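Workshop Boards > Builds in Progress > Grippers and Arms > Handheld two-finger gripper, parallel linkage, v3

fgasser
Right, third go at the handheld gripper. v1 snapped, v2 had so much slop in the pivots you could hear it. v3 is all black printed parts, four pivots across the front, slotted outer arms to save weight. 433 grams with the camera on which my wrist says is still too much.

Fingers stay parallel through nearly the whole travel now. Ridged inner faces. Been working through whatever's in the house, soft stuff first. Fleece blanket is my favourite test as it either bunches nicely or slides straight out and you know straight away.
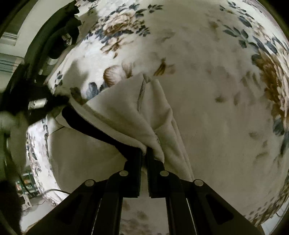 Next job is the trigger. At the moment it's a bit of bent rod and a spring out of a clothes airer, and the pull is way too heavy at the end. Anyone done a cam for this? I don't want a servo on it yet, want the hand feel right first.

Also bolts. Went up a size from v2, no regrets.

vesna_a
Nice. How deep are the ridges? Did mine at 1 mm and they chewed a jumper.

fgasser
0.6. Tips rounded off with a file after. Havent chewed anything yet.

brilleck
Gonna disagree on the ridges full stop. You want a soft pad. Silicone sheet, 2 mm, contact glue, done. Hard plastic on fabric is fine till you want to hold something smooth and then its hopeless.

fgasser
Tried pads on v2. They peel. Every time, at the tip, where all the load is.

brilleck
Then your glue's wrong or you didn't prep it. Scuff both sides, meths, leave it overnight. Mine have been on since March.

vesna_a
Yours is a bench gripper though isn't it? Bolted down picking up the same block all day. Different job.

brilleck
Its 3,726 cycles on the same pads. I log them. A pad's a pad.

vesna_a
3,726 of the same block!!

mirjam_p
Coming back to the trigger. Don't do a cam, move the pushrod pivot. If the rod's near in line with the crank when the jaws shut you get loads of squeeze for not much pull. Sounds like yours is the wrong way round, easy at the start and horrible at the end. Draw it out on squared paper with the jaws shut and again with them open. Ten mins.

fgasser
oh. Yes. It is the wrong way round. I put the crank hole where there was room for it, didn't think about it further than that.

Will reprint the handle tonight. Four hours on the printer, bah.

antigoni
What lens are you using? I did the fisheye thing and got fed up with everything bending, went back to a normal one and lost the fingertips half the time. Can't win.

fgasser
Fisheye, fingers at the bottom of the view. Bending doesn't bother me, I need to see the tips and what's round them. Blur is my real moan. Short of light in here and as soon as I move quick it all smears.

antigoni
Shorten the exposure and let it go grainy. Grain you can live with. Or one of those cheap LED strips above the bench.

fgasser
Exposure was on auto, doh. Locking it.

mirjam_p
Did you do the handle?

fgasser
Done. Sunday, July 13, 2025, put here so I remember which print is which. Moved the crank hole 9 mm back and down. Massive difference, pull is light nearly all the way and it goes firm right at the shut. Thank you Mirjam, should have asked before v1.

As for hard things, been doing crockery. Rims are a different animal from cloth. You come in over the dish, jaws either side of the edge, and if you're a few degrees off only one ridge touches. 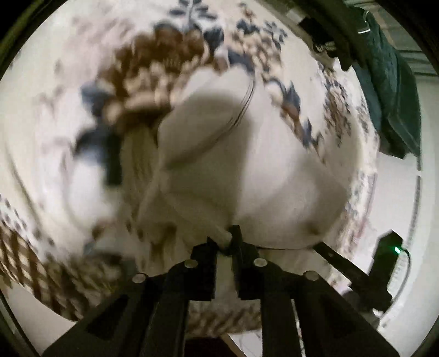

So the plan for v4: chamfer on the inside of the tips so they lead onto a thin edge, and a bit of give in the last 10 mm of finger. Was thinking thinner walls there and printing it in TPU, rest stays as is.

brilleck
Or a silicone pad.

fgasser
I knew you'd say that

vesna_a
For once I'm with brilleck, on glazed stuff I'd want rubber. Could you do swappable tips? Two screws, ridges for cloth, pad for plates.

fgasser
Could do. Adds weight right at the end where I don't want it. But M2 screws are nothing. Hmm.

balthasar
Swappable tips always end up with one set on forever and the other in a drawer. Pick one. I'd go TPU with shallow ridges and skip the glue argument altogether. 95A, three walls, print slow.

brilleck
TPU on glaze is slippy when theres any dust on it. Just saying.

balthasar
So wipe the plate

mirjam_p
Can you post the handle file? The old one on here still has the crank hole in the wrong place and I know at least one person who's downloaded it.

fgasser
Will do, need to tidy it, there's a stray hole in the grip from when I was going to run the cable through. Up by tomorow evening. TPU tips after that, only got half a reel left so it'll be one pair and we'll see.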